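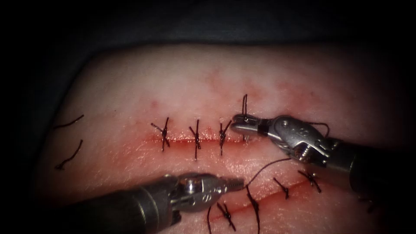 I've been working through the Dandcombe suture pad since December and I'm properly smitten with it. It cost me 19 pounds from Sellelance, less than I'd paid for a foam block that crumbled within a week, and the surface has a lovely bit of give to it – firm enough to hold a bite, soft enough that you notice when you've pulled too hard. The slightly glossy finish and the pinkish-red blotches make it look far more like skin than my old one did, and the reddish edges of the cuts are a real help when you're trying to keep your bites even. I like having two incisions too, one nearly level and one on the diagonal, so my evenings don't turn into the same straight row of knots over and over!

Grumbles? The pad picks up fluff if you leave it out, and the storage tin is a tight squeeze. I'd also have liked a longer needle holder in the kit (I've gone back to my trusty Carrilho). Dark thread shows up beautifully on it, so buy that if you're given the choice. I've put around 100 stitches into mine and I'm already eyeing up a second.

Ea Thygesen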